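We use a few cookies to keep you signed in and to remember which threads you've read. Accept / Manage

Kitchen & Table > Dishes, Serving and Storage

Pink oval platters - stack them, stand them up, or give up?

Posted in February by plattermom_28

Hello all, long-time reader and very occasional poster. I've finally emptied the tall cupboard, something I've been promising to do since before Thanksgiving, and I've run into the same question that made me close the door on it last time. I have a family of oval serving dishes in pale pink, and they're big, and they don't fit the way I want them to. The shelf is 28 inches wide, so width isn't the trouble. It's the height, and the fact that my bowls want to live there too.

Up to now I've kept the ovals in one pile with the bowls wherever they'd go, and every time company comes I end up lifting the whole pile out to get at the bottom one. My sister-in-law says stand them on edge like records. My husband says we own too many dishes (he is not getting a vote). I've seen the Vustico wire racks mentioned on here and wondered if anybody has used one for something this size, or if they're only good for dinner plates.

I got everything out this afternoon and tried it both ways, some stacked and one leaned up on its edge, with the bowls close by so I could see what I'm dealing with. 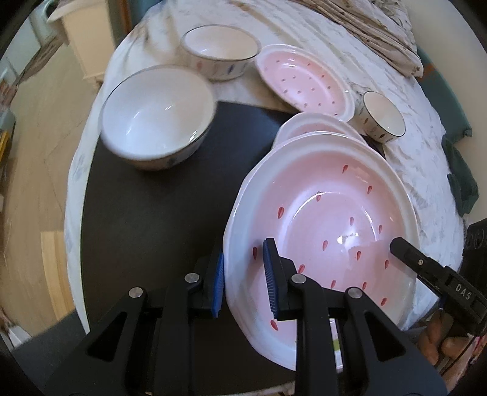
Reply 1 - gravyboat_gail

Oh, I love those little red teardrops! And the scalloped edge on the white, that's so pretty. My vote is to stack, and I'll tell you why at some length, so get a coffee. I kept my mother's big ovals on edge for years in one of those upright racks, and every time I pulled one out the rim bumped its neighbor. With a plain rim you might get away with it. With scallops you have all those little bumps sticking out and they're the first thing to catch. I moved mine to a flat stack with a circle of felt between each one and haven't had a chip since.

The felt doesn't need to be fancy. I cut mine out of an old craft remnant with the kitchen scissors and the edges are terrible. Two layers if the dish is heavy.

Reply 2 - thriftyspoons

I'm going to disagree with Gail, kindly, as we always do. A flat stack is fine if you can reach it with both hands and nothing's on top. The minute it's in a deep cupboard you start doing that thing where you hold up the top dishes with one hand and slide out the bottom one with the other, and that's how I lost a turkey platter the week of my daughter's graduation. On edge, each one comes out by itself.

The trick is that they can't just lean on whatever's behind them. They need a slot. I have the Vustico rack and it holds 4 dinner plates beautifully and is useless for platters, so save your money there. The Jollix one has wider gaps and you can move the dividers. Mine cost more than I wanted to spend and I've stopped being mad about it.

Reply 3 - plattermom_28

Thank you both! Gail, I had no idea what to use between them, so felt it is if I stack. Thrifty, I'm so sorry about the turkey platter. Does the Jollix rack slide around? My shelves are painted and quite slick, and I can just picture the whole thing skating forward when I tug.

Reply 4 - thriftyspoons

It slid until I put a strip of rubbery shelf liner under it. The cheap roll works. I'd skip the Kilix brand though, mine left a sticky gray outline on the paint and I was at it with baking soda half the morning.

Reply 5 - oldbluebowl

Funny, I've had Kilix liner down for years with no marks at all, but my shelves are bare wood, so maybe it's the paint it doesn't like.

May I put in a word for the bowls? I've got my eye on the ones with the leaves and the dark line around the rim, because they're every bit as nice as the platters and they're going to take up more room than you think. I'd give the big one the bottom shelf, nest the medium one in it with a cloth between - an old napkin is plenty - and put the small cup-like one in front where you'll use it for olives or sauce. Then the ovals get a shelf of their own and you can argue about stacking in peace.

Reply 6 - gravyboat_gail

I'd go along with that. And if there are only a few ovals on the shelf, Thrifty's one-handed juggling doesn't come into it!

Reply 7 - thriftyspoons

It comes into it with 2, Gail. Ask my turkey platter.

Reply 8 - plattermom_28

I've cleared the middle shelf and I'm going to do the ovals flat with felt for now, and the bowls down below the way oldbluebowl laid it out. If I catch myself juggling I'll order the Jollix. My neighbor over on Siddiqui Lane has a bag of felt scraps she's been trying to get rid of, so I'm walking over there before supper. Does it matter if the colors bleed? One of them is a very loud red.

Reply 9 - gravyboat_gail

Wash the red by itself first, or just don't use it. Dishes have to be bone dry before they go in, too.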